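Dry-erase board

A dry-erase board, also called a whiteboard or marker board, is a smooth and usually white surface on which a person writes with special markers and from which the writing can be removed with a dry cloth or a felt eraser. It is used in schools, offices, hospitals, kitchens and workshops. The word "whiteboard" is used also for computer programs which imitate such a surface, but this article treats only the physical object.

Background

Before the dry-erase board, the usual writing surface for a group of people was the blackboard, made of slate or of painted wood, with chalk as the writing tool. Smaller slates, held in the hand, served pupils who could not be given paper for every exercise. In the town of Fleltwood a school account book from 1773 lists the purchase of slates together with firewood and candles, and such entries are common in school papers of the region. The slate was durable, but the chalk made dust, and the dust was a constant complaint of teachers.

The first white boards needed a wet cloth for cleaning, because the inks of that time were not made for dry removal. They became popular only after markers were sold whose ink stays on top of the surface and does not enter it. From then the boards spread first in offices and later in classrooms. In many schools the two kinds of board hung side by side for years, and older teachers often kept to the chalk.

Surfaces

The cheapest boards have a surface of melamine, a hard resin on a base of pressed wood fiber. Melamine is light and easy to cut, but it has fine pores, and after a longer use these take in the ink. Painted steel is stronger and holds magnets. Enameled steel, where a layer of glass is melted on the metal at high heat, is the most durable of the common types and is chosen for rooms with daily use. Glass boards are heavy and costly, and they need strong fixing in the wall. There are also films and paints which turn a door or a part of a wall into a writing surface. The quality of paint depends very much on how smooth the wall was before painting.

Ink and erasing

The ink of a dry-erase marker contains color, a solvent that goes quickly into the air, and an oily substance which prevents the color from holding to the board. When the solvent is gone, a thin colored film remains, and a light rubbing lifts it.
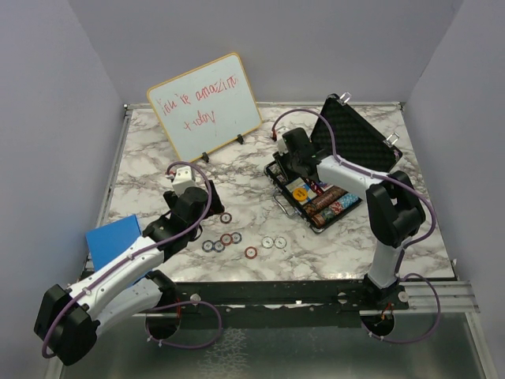
Ghosting is the name for the traces that stay on a board after erasing. It comes when the writing was left for a long time, when the marker was nearly empty, or when the eraser itself is full of old ink and only spreads it. Red and green inks are often said to be more difficult than black, although this depends on the maker. On a small board the effect is easy to see, as in the faint smudges around the red words "you're amazing today," and on a large classroom board it can make the whole surface gray. Most ghosting can be removed with alcohol or with the cleaning liquid sold for this purpose. An old method is to write over the trace with a fresh marker and to wipe at once, so that the new solvent loosens the old ink. Rough powders and hard sponges should be avoided, as they scratch the surface and the ink then settles in the scratches.

Sizes and mounting

Large boards are fixed to the wall with screws, or they hang on rails and can be moved up and down. Boards on wheels, which can be turned to use both sides, are frequent in meeting rooms. Small boards stand on a desk with clips, feet or a folding support, and they are used for short messages, shopping lists and reminders. Hand-held boards for pupils are sold in class sets, and the teacher can see all the answers when the boards are held up.

Use in teaching

The hand-held board took over the role of the old slate. A pupil can correct a mistake without leaving a trace on paper, and many teachers find that shy pupils write more freely for this reason. In the Whiteley primary schools, boards replaced paper for spelling practice in a program that began one January and later included over 500 pupils. Teachers reported less waste of paper, but also that markers were often left without the cap and became dry.

Collections

The school museum in Zuston keeps 200 writing slates and early marker boards, some with their first wooden frames. A smaller collection in Brokitov has five boards from a closed teachers' college.

See also: Blackboard, Flip chart, Marker pen, Slate

This page was last changed on June 18, 2020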